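September 27, 2022

Pose tracking dropouts on the hand-held gripper, continued. Picking up from the list Zhuoran left on the board.

Short version: tracker loses itself when the view is mostly table. Feature count falls off a cliff, the IMU carries it for a bit, then the pose slides sideways and the whole demo is junk from there on. Replay of the bad segment attached to the ticket. Same thing on both laptops so not a timing thing on mine.

Settings as of this morning:
max features 2,000
min tracked before re-detect 64
pyramid levels 4
finger mask: old polygon, from March

First suspect was the mask. The March polygon was drawn for the previous fingers and nobody redrew it after we changed them. So the detector was happily putting corners on the fingertips, on the screw holes mostly, and a few on the rim of the threaded insert in the mount. Those points move with the camera. They never move in the picture, so the solver sees a bunch of very stable, very confident features saying "we are standing still". With a cluttered view they get voted out. With bare wood there's not enough else to outvote them.

Redrew the mask by hand, left and right separately, and made it generous on the inner sides so the shadow next to the fingers is out too. The shadow edge was giving corners as well, weak ones but they were in there. Mask only covers fingers at the open width for now. Needs to be a function of the width, TODO.

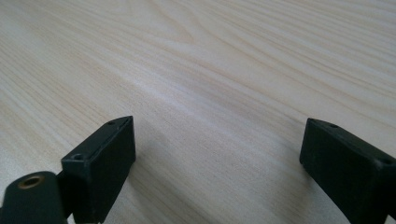
Mask alone did not fix it. Better, the drift starts later, but it still goes. Turned on the debug overlay and what's left is wood grain. Two problems with grain. One, low contrast, so the detector threshold kills most of it, worst in the bright band where the light comes off the table. Two, it's long lines, so a point can slide along the streak and the patch match still looks fine. Curvy bits of the grain hold OK, the straight parts are useless. Ruoxi said this weeks ago and I said the threshold would handle it. It does not.

Tried, in order:

Lower detector threshold, globally. More points, more bad points. Worse.

Lower threshold per cell with a cap per cell. Good. Points spread out instead of piling up on the one nice loop in the grain. Keeping this.

Local contrast equalization before detection. Helps in the bright band, adds noise in the dark corners. Keeping it but only for detection, tracking runs on the raw image.

Corner score using the smaller eigenvalue only, with a hard floor. Throws out the sliding-along-the-line points. Count drops a lot but what survives is real. Keeping.

Raised max features to 3,000 to see if it was just starvation. No differnce apart from being slower. Put it back.

With the three keepers plus new mask, the bad segment from the ticket now runs to the end without a reset. One segment. Not calling it fixed. The Goris set has longer stretches of plain table and I haven't run those yet.

Also found while in there: the re-detect check counts masked points as tracked. So the number it compares to the minimum was always too high, and re-detect fired late. One line fix, pushed on its own so it can be reverted without the rest. Explains some of the weirdness in the Vusetti logs too I think, where the count looked healthy right up to the reset. Zhuoran, can you check one of yours against this before I go claiming it.

Open:
mask as function of gripper width (interpolate between open and closed polygons? or render from the CAD, Ruoxi prefers render)
a flag in the export when the surviving count is low, so planning side can drop those chunks before training instead of us finding out after
rerun Goris with everything on, overnight
ask if exposure can be locked, auto exposure hunts when the view goes from clutter to table and the patches stop matching for a few frames

Did not get to the hand-eye calibration. The old extrinsics are still loaded, fine for relative motion, don't trust absolute height off the table until somebody redoes it.

Branch is grain-mask. Config is commited next to the old one, old one untouched.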